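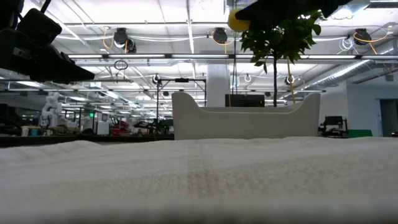 Every table needs something green on it, Nevzat Dağdelen told us when we were still selling out of a hallway in Kisbridge, and we've run Coton that way ever since! We're a small shop for table linens and leafy plants (yes, both together). It started with 2 shelves of waffle-weave cloths and a few pots. By October we had sent out 2,194 orders, and we still get excited over every one.

We love white cloth, soft texture, a thin stripe, glossy leaves on top. New to plants? Write to us and tell us how much light you get – we'll happily talk leaves all afternoon.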